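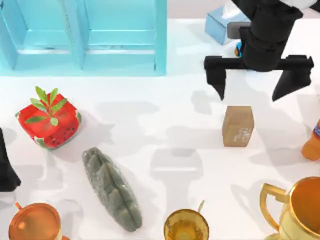 2021년 5월 22일
글쓴이: 누텍(Nuteck) 경로자료 관리자

Re: Nuvivach–Gisier 종주 구간, 고도값과 버스 연결 문의

목록 여러분께,

질문하신 내용에 항목별로 답합니다. 인용은 필요한 부분만 남겼습니다.

> 6월에 Nuvivach에서 출발해 Gisier로 넘어가려고 합니다.
> 배포된 GPX 파일을 손목시계에 넣으니 고갯마루 고도가
> 종이 지도와 다르게 나옵니다. 지도에는 2355라고 되어 있습니다.
> 산장 고도도 맞지 않고요. 어느 쪽을 믿어야 합니까?
> 그리고 Gisier 쪽에서 돌아오는 버스가 산장 앞까지
> 올라온다고 들었는데, 시간표에서는 찾지 못했습니다.
> 하루에 끝낼지 산장에서 잘지도 아직 정하지 못했습니다.

1. 고도값

종이 지도 쪽이 맞습니다. 고갯마루는 2355m, Ševčík 산장은 2192m입니다. 배포 파일의 고도는 측량값이 아니고 표고 모델에서 뽑은 값입니다. 격자가 성긴 모델이라 능선처럼 좁은 지형은 깎여서 낮게 나오고, 골짜기 바닥은 반대로 높게 나옵니다. 누적 상승도 같은 이유로 작게 계산됩니다.

시계에 기압 고도계가 있으면 출발 전에 Nuvivach 정류장의 표고 표지판에서 한 번 보정하고, 산장에서 다시 보정하십시오. 두 번째 보정을 빼먹으면 오후에 기압이 바뀔 때 오차가 쌓입니다. 파일의 고도 열은 무시해도 길 찾기에는 지장이 없습니다. 평면 좌표는 지난 판에서 다시 맞췄습니다.

2. 거리와 숙박

전 구간은 44km입니다. 이 값은 우회로를 포함하지 않습니다. 하루에 끝내는 사람도 있지만, 시간표상 막차를 맞추려면 해 뜨기 전에 출발해야 하고 고개 북사면에는 6월에도 눈이 남는 해가 있습니다. 산장 1박을 기준으로 계획하는 편을 권합니다.

Ševčík 산장은 고개를 넘은 뒤에 있습니다. 예약은 전화로만 받고, 취사장은 숙박객에게만 엽니다. 침낭 내피는 지참해야 합니다. 카드 결제는 통신 상태에 따라 되지 않는 날이 있으니 숙박비는 현금으로 준비하십시오.
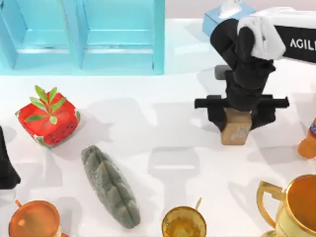 3. 버스 연결

86번 노선은 산장 앞까지 가지 않습니다. 종점은 산장 아래 임도 차단기이고, 거기서 산장까지는 걸어서 올라가야 합니다. 산장 앞까지 올라온다는 이야기는 예전 시간표에 실린 정류장 이름 때문에 생긴 오해로 보입니다. 당시 종점 이름이 "Ševčík"였고, 지금은 "Ševčík 차단기"로 바뀌었습니다. 검색창에 옛 이름을 넣으면 결과가 나오지 않습니다.

Gisier에서 Nuvivach로 돌아가는 직통편은 없습니다. Gisier 역 앞에서 86번을 타고 분기점에서 내려 골짜기 노선으로 갈아타야 합니다. 환승 시간은 짧고, 앞차가 늦어도 뒤차는 기다리지 않습니다. 표는 골짜기 전체 1일권이 편도 두 장보다 쌉니다. 1일권은 기사에게서 살 수 없으니 역 발매기에서 미리 끊으십시오.

> 중간에 샘이 두 군데 표시되어 있는데 둘 다 쓸 수 있습니까?

4. 식수

아래쪽 샘은 쓸 수 있습니다. 위쪽 샘은 방목지 아래에 있어 정수 없이 마시기에는 부적합합니다. 다음 판에서 두 지점의 기호를 다르게 넣겠습니다. 고개에서 산장까지는 물이 없습니다.

첨부: 구간 설명 (개정판에서 옮김)

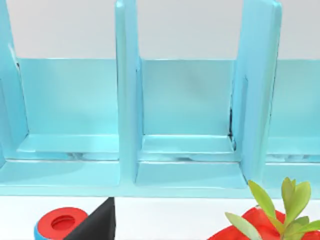 읽는 시간: 2분

Nuvivach 정류장에서 다리를 건너 오른쪽 임도로 들어선다. 첫 갈림길의 이정표는 Gisier를 두 방향으로 가리키는데, 왼쪽이 종주로이고 오른쪽은 자전거 우회로다. 왼쪽으로 간다. 숲을 벗어나면 방목지 울타리를 따라 걷고, 문은 지나간 뒤 반드시 닫는다.

방목지 위쪽부터는 표시가 바위에 칠한 빨간 줄무늬로 바뀐다. 안개가 끼면 표시 사이가 멀어 보이지 않는 곳이 있으므로 트랙을 켜 둔다. 고갯마루 직전의 너덜은 왼쪽 가장자리가 안정적이다. 고개를 넘으면 길은 사면을 크게 지그재그로 내려가 산장에 닿는다. 지름길처럼 보이는 직선 흔적은 낙석 통로이므로 들어가지 않는다.

산장에서 차단기까지는 임도를 따른다. 이후 Gisier까지는 강 왼편 길이며, 강물이 불면 마을 위쪽 포장도로로 우회한다. 우회로는 GPX에 별도 트랙으로 들어 있다.

고친 파일은 이름 규칙을 그대로 두고 판 번호만 올려 자료실에 넣겠습니다. 이전 판을 시계에 저장해 두신 분은 지우고 새로 받으십시오. 이름이 같으면 덮어쓰지 않는 기종이 있습니다. 6월 이후 실제로 걸으신 분은 북사면 눈 상태와 위쪽 샘의 수량을 이 스레드에 답장으로 남겨 주시기 바랍니다.

누텍 경로자료 관리자 드림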